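Garage Arm FAQ

I get the same handful of emails about the arm, so I've put my answers in one spot. Last tidied up 1st May.

What is it, exactly?
A one-armed tabletop robot I'm building in the garage with my mate Mawuli Bonsu. We call it Liltham (long story, involves a spelling mistake on a parts order). It picks up drinks and cups, and on a good day it puts them where I asked!

How much has it cost you?
510 dollars so far, not counting the motors I cooked in July. Those hurt.

Why are the fingers full of holes?
They're a ladder shape, so they flex and wrap a bit when they close on something round. I'm on version 17 of the print and I reckon there'll be an 18.

What do you practise on?
Whatever's in the recycling, mostly. Bottles and cans are great because they're all different heights and colours, and a bottle on its side is a much nastier grab than one standing up.

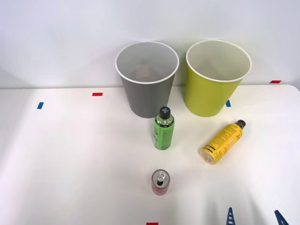

Two cups, two bottles and a can, with Liltham's blue fingers at bottom right.

What's the coloured tape for?
Position marks. I set things out by the tape, so if a grab goes wrong I can have another crack at the same layout.

Can I have the files?
Yep, email me and I'll send the lot. Ohemaa Kpodo is still fixing up the wiring diagram, so go easy on that bit.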